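How Kastville Learned to Love (and Hate) Ketchup
Food and Community, final project report
Kheri Odera
May 8, 2018

So when we got the list of topics for this class I was pretty sure I'd end up doing something serious, like school lunches or food deserts. Then I went home for the weekend, my uncle put ketchup on a perfectly nice piece of fried fish, my grandmother left the table, and I had my topic!

My question was simple. Why do people in my town have such strong feelings about ketchup, and where do those feelings come from? I wanted to know what people put it on, what they would never put it on, and whether it depends on age or on what they ate growing up.

What I did

I made a paper survey with 15 questions and left copies at the Kastville library, the laundromat on Hendriks Street and the snack window at the ball field. I got 119 back, which made me so happy I called my mom from the parking lot. I also did longer interviews with people who wrote their number on the bottom of the sheet. Those were my favorite part of the whole project (typing them up was not).

On top of that I spent two afternoons in the library basement going through old church and club cookbooks. Kastville has a lot of these for a town of 1,700 people. I think every group that ever needed a new roof put one out.

What I read first

Ketchup didn't start out as a tomato thing at all. The word most likely comes from a name for a salty fish sauce that traders brought back from Southeast Asia, and English cooks tried to copy it with mushrooms, walnuts, oysters, pretty much whatever they had. Tomatoes came in during the early 1800s. The sweet thick kind we know came later, when makers used more vinegar and sugar so it would keep. I had no idea about any of this, and neither did anyone I interviewed, except one retired cook who had made the walnut kind and said it was "like licking a good shoe."
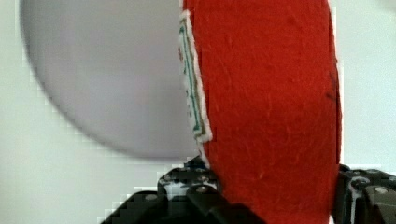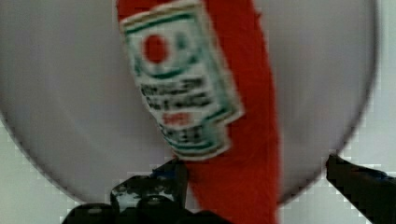 Soft and fuzzy, in proper ketchup red.

What people told me

Almost everybody was fine with ketchup on fries and burgers, so that part was boring. Eggs were where it got heated. The older people in my survey were a lot more relaxed about ketchup on eggs than people my age, and I had expected the opposite. A few of them told me it was how they got through cold scrambled eggs at the old Prultdale school, and then they just kept doing it for the rest of their lives.

Hot dogs were the other big one. I got a whole paragraph written up the side of one survey by somebody who moved here from Chicago, with underlining. Mac and cheese split families right down the middle, mine included (I'm for it, my sister says I should be ashamed).

I also asked about homemade. Very few people make it now, but lots of them remembered a parent or grandparent doing it every July, with the windows open and the vinegar smell getting into the curtains. One lady said she could still tell you which houses on her block were cooking it down. I loved that.

What the cookbooks showed

The oldest books have long ketchup recipes that start with a bushel of tomatoes and take all day. In the newer ones ketchup stops being something you make and turns into something you pour, mostly into meatloaf, baked beans and a sweet and sour meatball dish that shows up over and over under different names. There's also a ketchup cake. I baked it. It tastes like a spice cake that is keeping something from you, but my roommate had two pieces.

Problems

My survey wasn't very fair, I know that. People who hate surveys didn't fill one out, and leaving a stack at a snack window probably got me extra hot dog fans. Question 9 was also badly written, I asked about "sauce" and some people thought I meant gravy. I threw that one out. If I did it again I would go to Prultdale too and get at least 30 from there, and I'd ask people where they grew up, not only where they live.

What I think now

I came in thinking this was a joke topic and I don't feel that way anymore. When people told me about ketchup they ended up telling me about a kitchen, or a lunch line, or someone who had died. The age thing with the eggs is what I'd most like to look at again, with a bigger group and a better Question 9. My grandmother has read this report and would like it written down that the fish was already seasoned.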